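Can a machine put away my things already?

My sister-in-law asked me in July if she should wait with buying a new dishwasher, because "soon the robot will do it by hand anyway". I laughed, but then I thought about it the whole evening. I work with machines in a small packing shop, and at home I am the one who folds the laundry. So I have an opinion from both sides.

What works today

On the shop floor, quite a lot. Our palletizer at Stevum lifts the same carton from the same place, 400 times in a shift, and it does not complain. Everything is prepared for it. The carton is always turned the same way, and if one comes crooked, the line stops and somebody goes to push it straight. Usually that is me or Vimala Fernandes from the second line.

At home nothing comes straight. I have a vacuum robot, we call her Ida, and she is 7 years old now. She does the hallway well. In the kitchen she eats the cord of the blinds - I have tied it up so many times that I stopped being angry.

What is still difficult

The difficult chore is the one that looks silly to us: take one thing from a pile. A kitchen drawer, a toy box, a box of returned goods. Valentin Surdu, my old colleague, says a child of three does it without looking, and he is right. The things lie over each other, some are shiny, some are soft, and the hand itself covers what you want to see.

I find it easier to understand with a real bin. Small things of different color and shape are lying close together on bare metal, with the gripper right in the middle of them, and one lies apart near the wall. For the one near the wall I would use two fingers and a fingernail. A gripper has no fingernail.
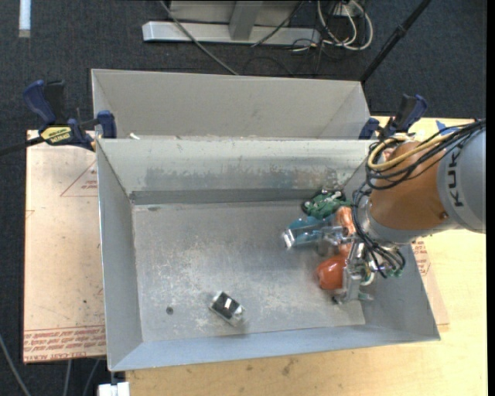
So, should she wait?

I told her to buy the dishwasher. Loading it is a pile problem too, only with wet plates and my brother's big pan. Maybe in 11 years we talk again. For now Ida is charging under the bench, and I still have a basket of socks to sort.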